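Holterar Two-Arm Helper: what we rent, what it does, what it costs you in floor space

Hi, I'm Antigoni Lambrakis and I run the equipment side at Plastano. We rent and look after kit for small workplaces, the sort with a staff kitchen, a back hallway and one person who ends up doing all the tidying. I used to be that person, so I have opinions!

The Holterar is the two-arm unit in our lineup. It handles the small housekeeping jobs that eat up somebody's afternoon: cloths, racks, counters, things that need to go from one spot back to another. Each arm ends in a two-finger gripper with a little camera at the wrist, and there's one more camera up at the head so whoever is minding it can check what it's looking at.

What comes with it

The unit itself, charger, a spare set of finger pads, the tablet, and 2 setup visits from us. The first one is mostly me walking around your place asking where everything lives. The second is when your own people take over the tablet (bring whoever is most skeptical, they usually end up the best at it).

Finger pads wear. They get scuffed and pitted and that's fine for a good long while, but swap them when cloth starts to slip. I tell everyone to look at the pads every 300 jobs and the tablet will nag you anyway.

What it changes for your staff

Okay, this is the part people really call me about. Does somebody lose their job? At the places I've set up, no. What happened at Vlachopoulos, who have had theirs the longest, is that the kitchen duty list came off the wall and the woman who used to do most of it went to four mornings on the front desk, something she'd been asking for since before I met her. Her coworkers did have to learn to put things back where they belong, though, and there was some grumbling. The machine likes a regular spot for everything. People, less so.

It also isn't fast. Their unit logged 1,646 jobs by June and I'd bet a quick person could have done most of them in less time each. But the quick person was doing something else, which was the whole idea.

One more thing from Vlachopoulos: talk to your team before it arrives. They told everybody on a Friday and it was there when people came back in, and that was a grumpy week. Juvmont had everyone try the tablet first and it went a lot smoother.

Around the rack, the counter and the tile floor:

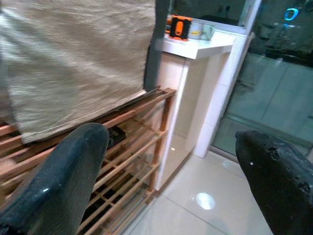
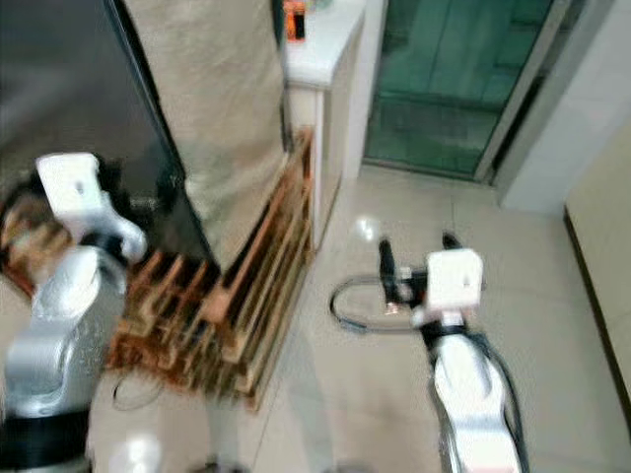
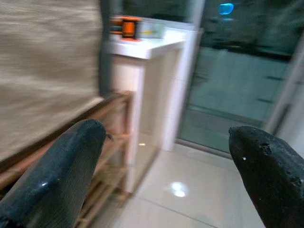
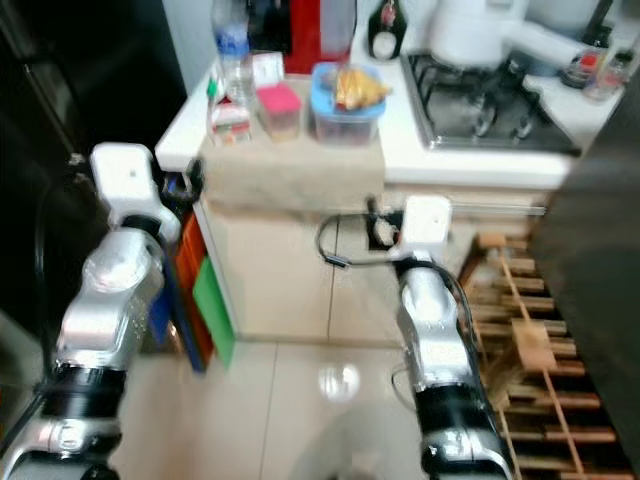
Floor space is the other big question. You want a clear lane wide enough for the body plus both elbows, and hard flooring is best. Thick rugs are a pain. Low thresholds are okay, but tell me about them on the first visit so I can bring the ramp strips.

Renting is month to month. The deposit is $3,000 and you get it back when the unit comes home in one piece (normal wear on the pads doesn't count against you). Swaps and repairs are on us, and if yours is going to be in the shop for more than a day I'll bring a loaner over.

To get on the setup list, call the Plastano desk before noon and ask for Antigoni, or leave a message with the name of your workplace and what your floors are like.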